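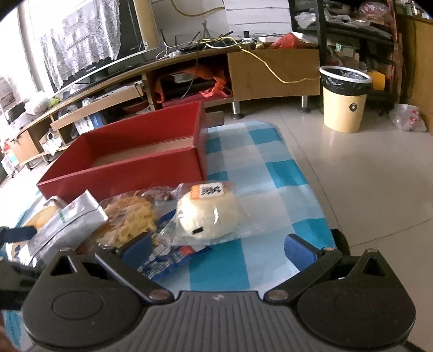
One respondent wrote that a snack box is never packed, only filled, and that whatever is bought last ends up on top and is eaten first. Many of the written answers say something close to this. In this section we look at what people do between bringing packaged snacks into the home and closing the box they are kept in, and at how the package itself affects the order in which things go in.

Figure 4. Packaged snacks on a checkered cloth, with an open red cardboard box behind them.

The questionnaire was closed on 15/03/2020. Of the 891 forms returned, 830 had the page on storage filled in, and only those are used below. A smaller group of 200 households also kept a diary in which they wrote down each item put into the box and each item taken out. Boxes were not supplied. Households used what they had, most often a carton left over from a delivery or a gift.

4.2 Laying out before packing

Most diaries describe a stage in which the snacks are taken out of the shopping bag and spread on a flat surface. A table was the usual place. Some households used the floor and put a cloth down first, as in Figure 4, where a bun in a clear bag, a bag of fried pastries and a silver package lie close together in front of the box. Diary keepers who worked on the floor mentioned the extra space and said that children could help. Those who worked at a table mentioned their backs.

Laying out was described as a way of seeing what there was. It also gave people a chance to check dates, although few did this for every item. Dates printed on a flat label were read more often than dates stamped into a seam. With clear bags, several respondents said they looked at the food and left the date alone.

4.3 Soft and hard items

We asked which items went in first. The common answer was anything in a stiff package, followed by flat bags, with bread and buns last. The reason given was crushing. A steamed bun in a thin bag has no protection of its own and keeps the mark of whatever was set on it. Fried pastries cause a different problem, as they break along their thin parts and leave crumbs and oil in the bottom of the bag. Respondents in Lopes tended to stand such bags on end along the wall of the box. In Orero they were more often laid flat on top. We have no explanation for the difference, and it may reflect the shape of the cartons in use in the two places.

Small wrappers were handled last and with the least care. They were dropped into gaps, and the diaries show that they were also the items most often forgotten. One entry from September records finding a wrapped cake under a fold of the cloth the day after the box had been put away.

4.4 The box without a lid

Boxes with no lid were common among the diary households. Long, low boxes were preferred where the snacks were shared, as everything could be seen and reached without lifting other items out. Respondents who used a deep box reported more waste, mainly of soft bread at the bottom. Color was mentioned only in passing, and then mostly by people who kept a gift carton because it looked good on a shelf.

The earlier Brovia survey treated the box as a fixed container with a known size. Our diaries do not support this. Boxes were replaced when the base sagged or became greasy, and the new box was rarely the same shape as the old one. The packing order changed with it, at least for the first few fillings. The Brunex storage form, which asks for a single box size per household, would miss these changes, and we did not use it for the comparison in Section 5.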